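Werksbesuch bei Holmgren: ein Samstag zwischen Kühlkörpern

Veröffentlicht am Montag, 10. Juni 2024, in: Unterwegs

Es gibt Leute, die am Wochenende in den Zoo gehen. Ich bin zum Tag der offenen Tür eines Betriebs gefahren, der gebrauchte Workstations aufarbeitet, und habe dafür sogar den früheren Zug genommen. Holmgren sitzt am Ende eines Gewerbegebiets, in dem die Straßen nach Komponisten heißen und die Bushaltestelle nach einem Möbelhaus, das es nicht mehr gibt. Angemeldet hatte ich mich im März. Die Bestätigung kam mit der Bitte, geschlossene Schuhe zu tragen und keine Getränke mitzubringen. Beides habe ich befolgt, was ich gegen Mittag bei einem der beiden Punkte bereut habe.

Am Eingang bekommt man ein Namensschild, ein Armband gegen elektrostatische Entladung und einen Kugelschreiber. Der Kugelschreiber schreibt nicht. Das Armband wird an einer Prüfstation getestet, die grün blinkt, wenn man leitend genug ist. Bei mir blinkte sie dreimal rot, worauf man mir riet, mir die Hände einzucremen. So beginnt ein Vormittag in der Industrie mit Handcreme, Duftrichtung Kamille.

Die Führung lief in Gruppen zu 20 Personen. In meiner waren auffallend viele Männer mit Multitool am Gürtel und ein Kind, das die besten Fragen stellte. (Warum man die Computer nicht einfach wäscht, zum Beispiel. Die Antwort war länger als erwartet und enthielt das Wort Korrosion mehrfach.)

Erste Halle: Wareneingang. Die Rechner kommen auf Paletten, meist aus Ingenieurbüros und Hochschulen, wo sie nach Ablauf des Leasings ausgemustert werden. 738 Geräte waren in der Woche vor dem Besuch eingetroffen, davon 527 aus einem einzigen Auftrag, was erklärte, warum die Hälfte der Halle wie eine Klonarmee mit Lüftungsschlitzen aussah. An manchen klebten noch Inventaraufkleber, an einem ein Zettel mit der Bitte, ihn nachts nicht auszuschalten. Ich habe mich gefragt, ob die Simulation je fertig geworden ist.

Jedes Gerät wird gewogen, gescannt und in ein Regal geschoben. Verwaltet wird das alles von einer Software namens Ziltilura, die klingt wie ein Mittel gegen Sodbrennen und angeblich auch so eingeführt wurde: weil es vorher allen schlecht ging. Früher gab es eine Tabelle. Man sprach von ihr wie von einem verstorbenen Verwandten, mit dem es nicht immer leicht war.

Zweite Halle: Reinigung. Kompressorluft, Absaugung, Gehörschutz. In einer Vitrine liegen Dinge, die man in Gehäusen gefunden hat, darunter Büroklammern, ein Milchzahn und eine beachtliche Menge Katzenhaar. Vor der Vitrine stand unsere Gruppe am längsten. Der Betrieb könnte Eintritt nehmen, wenn er nur die Vitrine zeigte.

Dann die eigentliche Werkstatt, und hier muss ich kurz den Ton wechseln, denn die hat mir wirklich gefallen. Ich habe in meinem Leben vielleicht vier Rechner aufgeschraubt und bei zweien davon hinterher Schrauben übrig gehabt. Entsprechend unvorbereitet war ich darauf, wie aufgeräumt so eine Workstation von innen sein kann, wenn jemand bei der Konstruktion an spätere Besucher gedacht hat. Die Gehäuse liegen offen auf den Arbeitsplätzen, man schaut von oben hinein, und auf einmal ergibt der graue Kasten, den man jahrelang mit dem Fuß unter den Schreibtisch geschoben hat, eine Art Stadtplan. 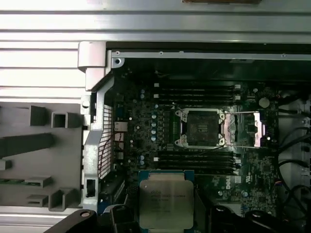 Der Prozessorwechsel ist der Moment, in dem sich in der Gruppe keiner mehr räuspert. Bis dahin ist an so einem Rechner das meiste robust: Blech, Kunststoff, Schienen, Schrauben, die auch einen groben Menschen verzeihen. Der Sockel verzeiht nichts. Klappt man den Metallbügel auf, liegt darunter ein Feld aus winzigen Kontakten, und wer da mit dem Ärmel hängen bleibt, hat sich eine neue Hauptplatine verdient. Deshalb sind die Ärmel in der Werkstatt kurz oder zugebunden. Der Prozessor wird gerade von oben eingelegt, ohne Druck, erst danach kommt der Bügel herunter. Das Geräusch beim Schließen ist ein leises Knirschen, das sich genau so anhört, als ginge gerade etwas kaputt. Man versicherte uns, das gehöre so. Die Männer mit den Multitools nickten, als hätten sie das immer schon gewusst.

Auf die Wärmeleitpaste möchte ich eigentlich nicht eingehen, aber die Gruppe wollte. Punkt in der Mitte, Kreuz, dünn verstrichen: Es gab in unserer Runde Anhänger aller drei Schulen, und die Diskussion dauerte länger als der gezeigte Umbau. Bei Holmgren nimmt man eine Schablone und einen kleinen Spachtel. Die Anhänger des Kreuzes verließen die Station sichtlich getroffen.

Geduldig erklärt wurde auch, was ich vorher für Zierrat gehalten hatte. Gitter, Abdeckungen und Trennwände lenken die Luft dorthin, wo es warm wird. Lässt man beim Zusammenbau eine davon weg, läuft die Maschine trotzdem, nur eben heißer und lauter. Zu Hause steht bei mir ein Rechner, dessen Abdeckung seit dem letzten Umzug fehlt. Ich habe dazu geschwiegen.

Nach dem Umbau kommt der Dauertest, in einem Raum, in dem man sein eigenes Wort nicht versteht und der laut Aushang »Ruheraum« heißt. Die Geräte rechnen hier über Nacht, und am Morgen steht auf einem Bildschirm, wer durchgekommen ist. 1061 Rechner hatten den Test seit Jahresbeginn im ersten Anlauf bestanden. Über den zweiten Anlauf wurde freundlich hinweggegangen. Geheizt wird der Raum nie, auch im Winter nicht, dafür ist er bei der Belegschaft in den kalten Monaten ein beliebter Ort für kurze Besprechungen, die man dann schreiend führt.

Zum Schluss Verpackung und Verkauf. Die fertigen Geräte gehen unter dem Namen Ferby in den Handel, in Kartons mit einem Eichhörnchen darauf. Zwischen dem Eichhörnchen und einer Maschine, auf der jemand Brückenpfeiler durchrechnen soll, besteht für mein Gefühl noch Klärungsbedarf. Der kleine Werksverkauf im Vorraum hatte Tastaturen, Monitore und eine Kiste mit Kabeln zum Mitnehmen, in der Erwachsene mit einer Gier wühlten, die ich sonst nur vom Hotelfrühstück kenne. Ich habe zwei Netzkabel und einen Adapter erbeutet, dessen Zweck mir bis heute unklar ist.

Verpflegung: Kartoffelsalat, Würstchen, eine vegetarische Option, die aus dem Kartoffelsalat bestand. Wasser gab es ab halb eins, vorher nicht, siehe geschlossene Schuhe und keine Getränke. Wer länger bleiben will, läuft zehn Minuten bis zum Café Onano am alten Güterbahnhof. Der Kuchen dort ist ordentlich, die Bedienung hat Zeit, und zwar Ihre.

Praktisches für alle, die nächstes Mal hinwollen: Die Anmeldung läuft über die Seite des Betriebs und ist schnell voll. Die Führung dauert gut zwei Stunden, Sitzgelegenheiten gibt es nur im Vorraum. Fotografieren ist in der Werkstatt erlaubt, im Wareneingang wegen der Kundenaufkleber nicht. Kinder dürfen mit, sollten aber die Prüfstation am Eingang nicht als Spielgerät entdecken. Der Bus zurück fährt samstags stündlich, immer vier Minuten vor dem Ende der Führung.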